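Water First: How One Grazing Farm Rebuilt Its Pipe Layout

Before the pipe went in, the milking herd at Musarine walked back to the yard to drink. The yard had one concrete trough, fed by a three-quarter-inch line from the well house, and the far paddocks lay most of a half mile from it. On warm afternoons the cows left the grass as a group, stood in the lane until the trough refilled, and often stayed there until milking.

The lane was the first thing to show the strain. Hoof traffic had cut the surface down to subsoil at the two gateways nearest the yard, and manure that should have landed on pasture was landing on gravel. Soil tests confirmed the pattern. Phosphorus and potassium were high in the strips beside the lane and low at the back fence, where the animals spent the least time.

The farm had already changed its fencing twice. Paddocks had been made smaller and rest periods longer, and the spring growth had improved, but the back of the farm was still grazed unevenly. The consultants at Gaete, a small design firm that works mostly on pasture infrastructure, started with water and left the fences alone until the pipe was drawn.

Sizing the line

A lactating cow on pasture may drink a large share of her daily intake within an hour or so of milking. A system sized to the daily total, spread evenly over the day, will fall short at exactly that time. The design figure is the peak flow, together with the volume held in the trough when the herd arrives.

The old line failed on friction. Pressure at the well house was adequate, but a narrow pipe over a long run loses pressure along every foot, and the loss climbs steeply as flow increases. Opening the valve further at the yard did nothing. The replacement main is inch-and-a-half polyethylene, laid as a loop so that each trough is fed from both directions. A loop uses more pipe than a dead-end branch. It also halves the distance that most of the water has to travel, and a section can be shut off for repair with the rest still running.

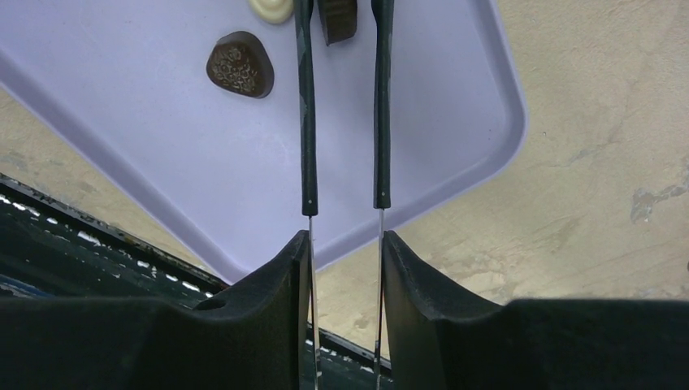
Isolation valves were set at each point where a lateral leaves the main, in covered boxes on the fence line. The boxes are numbered, and the same numbers are painted on the nearest post. Quick couplers sit between the valves, so a portable trough can be moved with the herd when a paddock is split for a short grazing.

Elevation was surveyed before the pipe was ordered. The north end of the farm rises 50 feet above the well house, and water loses a little over 0.4 pounds of pressure per square inch for each foot of rise. That took more than 20 pounds off the static pressure before any friction was counted. The high troughs therefore have full-flow, low-pressure float valves, while the ones on the bottom ground have the standard type.

Troughs and footing

The permanent troughs hold 700 gallons each. Smaller troughs with a fast refill would have served the same number of cows, and they are easier to clean. The larger size was chosen as a reserve against a pump failure, after an outage one September left the herd short for most of a day.

Each trough stands on a compacted pad of crushed stone over geotextile fabric. The pad extends far enough for a cow to drink with all four feet on stone. Overflow is piped to a grassed outlet downhill, away from the pad. The floats are under a bolted cover, and the drain plug is on the outlet side so that a trough can be emptied without flooding the standing area.

Siting followed a few fixed rules, which Gaete gives to every client in the same form:

1. Keep troughs out of gateways and away from lanes. Animals that are drinking block animals that are moving.

2. Put a trough on a fence line where it can serve 2 paddocks, with the fence wire carried over the middle.

3. Avoid shade. A trough under a tree collects leaves, and the herd will camp beside it. 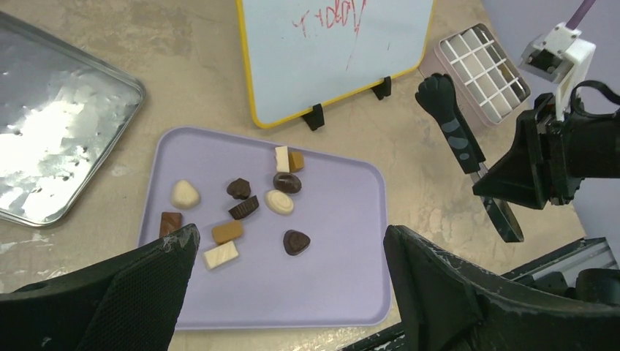
4. Check the walking distance from the farthest corner of the paddock. At Musarine the limit was set at 6 chains, or just under 400 feet, which suited the paddock widths already in place.

Winter and maintenance

The main is buried below frost depth between the well house and the dry-cow lot, and that section runs all year. The rest of the loop was plowed in shallow and is drained in late fall. Low points have drain valves, and a compressor is used to clear the laterals. A neighboring farm, Vanach, relied on gravity drainage alone for its first winter and lost several fittings where the pipe sagged between high spots.

Leaks are found with a meter at the well house. It is read after the evening milking and again before the morning one, and a rise in night use prompts a walk along the numbered boxes, closing one section at a time. The pump controls and meter came from Mevell, and the pressure switch has been adjusted once.

Grazing on the back paddocks is more even than it was. The cows now come to water in small groups through the day, and the lane is used mainly at milking. The two worn gateways have been rebuilt with stone. Soil sampling will be repeated on the same grid after the next full rotation season, with the lane strips tested separately from the open ground.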